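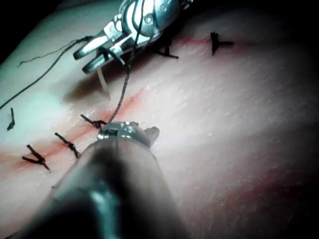
By the Avness TV desk | Filed in December | 7 comments

Husar fans, you can breathe again! Our favorite small-town hospital drama is coming back for season 3, and I may have yelled a little when I saw the news (my neighbors are used to it by now). The new run has 13 episodes, three more than last time.
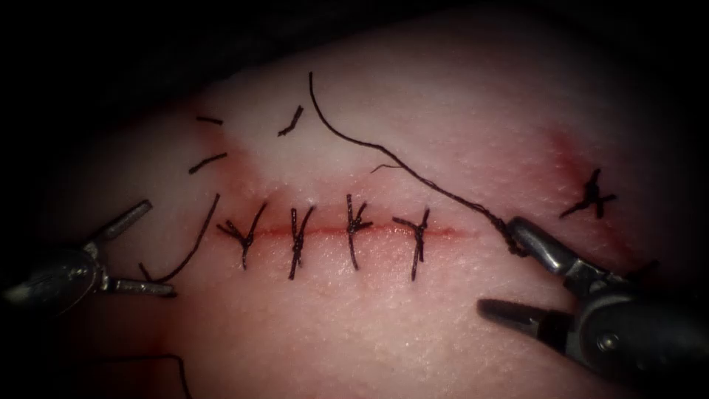 When does it start?

Kisow is putting the first episode up in December at 9 p.m., with a new one every week after that. No double premiere this year, sadly. I already miss the pizza night that went with it.

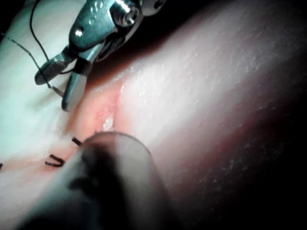
What happens in episode 1?

The synopsis is short: a bus goes off the road outside Itville, and the night shift has more than 500 people in the waiting room by morning. And yes, that elevator scene gets picked up right where it stopped.

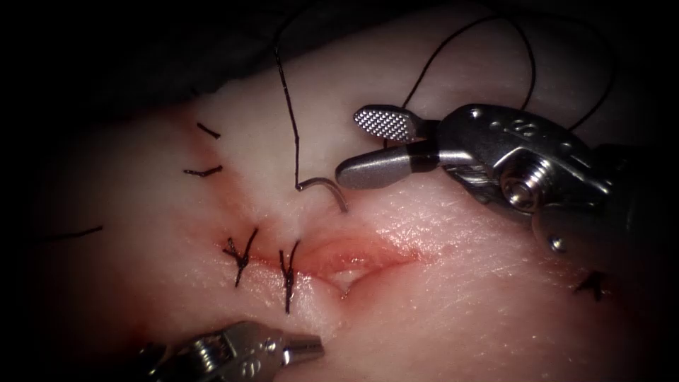
Season 3 was shot over the summer in the same old clinic building, and the writers say they want longer operating room scenes this time. I'm all for it. Give me a wound with two black knots on the left and the rest still open, and I won't look at my phone once. The promo should be out any day now, so check back here!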